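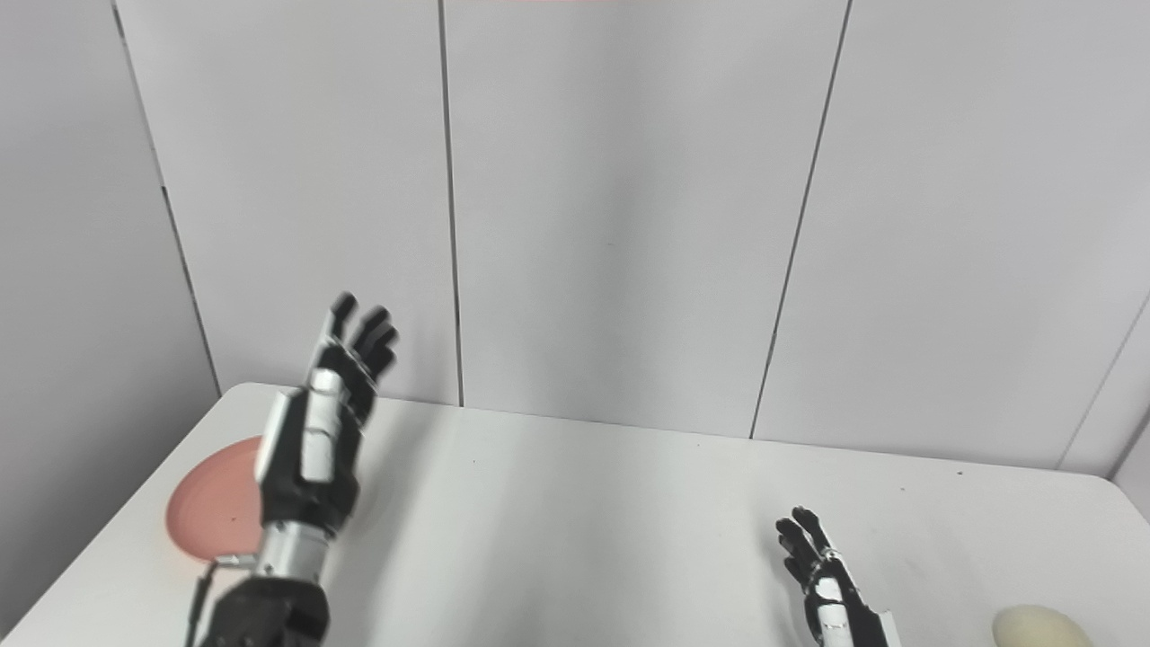

Who signs off the fire extinguishers at Stodov? Margit Szénási, and only after lifting each one off its hook.

**November walk-through, comments**

- [x] Extinguisher 9: gauge in green. Tag says checked monthly – I doubt it, the dust was thick.
- [ ] Rear exit: blocked by pallets again. "Temporary", I'm told.

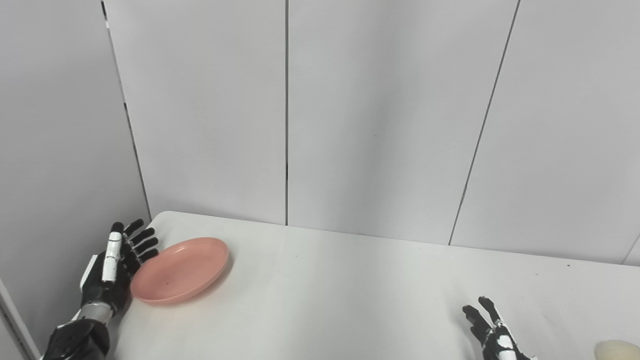

- [ ] Exit light, stairwell: went dark well short of the required test time. Ghazal Asadi to reorder.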